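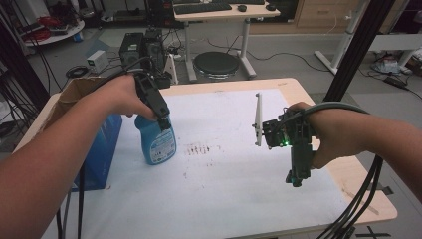

Marit Kellaway
Science writer, Geko Kids

How a spray bottle cleans up a dried-on mess

Spill some juice on the table and wipe it up right away, and the job takes a few seconds. Leave the same juice there until after lunch and you will have to scrub. The juice has changed, and knowing how it changed makes it easier to get off.

The blue bottle on the table is a spray bottle. You probably have one like it at home, under the sink or on a high shelf. Near it, on the white paper, are small brown stains and some dark dried flecks. Little marks like these are a good place to start, so we will look at the mess first and the bottle second.

What happens when a spill dries

Most things we spill in the kitchen are largely water. Juice, milk, cocoa and soup are all water with other things mixed in, such as sugar, fat, and tiny bits of fruit or vegetable.

When a drop sits on a table, its water slowly goes off into the air. This is called evaporation. The sugar and the little bits don't evaporate, so they stay where the drop was. As the water leaves, they are pushed closer and closer together until they form a thin crust. Sugar is especially good at this. Wet sugar is sticky, and when it dries it acts a lot like glue.

Look closely at an old cocoa drip and you may find that the rim is darker than the middle. The edge of a drop dries fastest, and more liquid flows out from the middle to take its place. It carries tiny bits of cocoa along and leaves them at the edge.

Why the surface matters

Paper is made of plant fibers pressed flat, with very small gaps between them. Liquid creeps into the gaps and takes its color along. That is why a stain on paper usually won't wipe off. The color is down in the sheet, and if you rub hard with a wet cloth the paper tears. Paper also wrinkles when it gets damp, because the fibers swell and don't go back to quite the same place.

Bare wood has gaps too. Many wooden tables are coated with varnish or oil, which fills the gaps and keeps spills on top for a while. Even so, a puddle should not be left on a wooden table overnight.

Glass and shiny tile have almost no gaps. A dried spill there just sits on the surface.

Putting a sheet of paper over a table before a messy job is an old trick. The paper takes the stains, and when you are finished you fold it inward, so the crumbs stay inside, and throw it out.

Inside a spray bottle

A spray bottle has 3 main parts: the bottle, a tube, and the spray head on top. The tube reaches from the head down nearly to the bottom of the bottle. Inside the head is a small pump.

When you squeeze the trigger, a little piston slides in and pushes liquid out through the nozzle, the small hole at the front. When you let go, a spring pushes the piston back. That leaves extra room in the pump, and new liquid comes up the tube to fill it. Tiny one-way valves let the liquid go up and out but don't let it run back down.

This is why a new spray bottle often does nothing for the first few squeezes. The tube is full of air, and the pump has to move the air out before any liquid can reach the top.

The hole in the nozzle is very narrow. Liquid forced through it breaks up into many small drops, and the drops spread out as they fly. On many bottles you can turn the nozzle to get a thin stream or a wide mist. A mist is better for a table – it wets a large area without making a puddle.

Why waiting works

Lots of people spray and wipe straight away. For a fresh spill that is fine. For a dried one, it helps to wait.

Water has to soak back into the crust and loosen the sugar. This is called dissolving. A thin spot might be ready in 30 seconds and a thick one might need 90. Grease doesn't dissolve in water, so cleaning sprays often contain a kind of soap. One end of a soap molecule holds on to grease and the other end holds on to water. When you wipe, the water carries the grease off with it.

Try it yourself

You need an old plate, some jam, two cloths, and a clean spray bottle filled with plain water. Use a new, empty bottle. Don't use one that has had cleaner in it, even if it has been rinsed.

Put two thin smears of jam on the plate and leave it until the next day.

Wipe the first smear with a dry cloth. Count how many wipes you need. When we tried it, we got to 11 and there was still a sticky patch.

Spray the second smear until it is covered in small drops. Wait 90 seconds, then wipe it with the other cloth. Write down both numbers.

You can do it again with ketchup, or with butter, and see which one water has trouble with.

Staying safe with sprays

The label on a bottle tells you what is inside, what it may be used on, and what to do if it gets on your skin or in your eyes. The print is often small, so read it with a grown-up.

Ask before you use any cleaning spray.
Point the nozzle away from faces, pets and food.
Never mix two cleaners. Some mixtures give off gas that can make you very sick.
Never put a drink in a spray bottle or a cleaner in a drink bottle.
Wash your hands when you are done.

Words to know

Evaporate: to turn from liquid into gas and go off into the air.
Dissolve: to mix into a liquid so completely that you can't see the pieces anymore.
Nozzle: the small opening a liquid is sprayed from.
Piston: a part that slides back and forth inside a tube.
Valve: a part that opens and closes to control where a liquid can go.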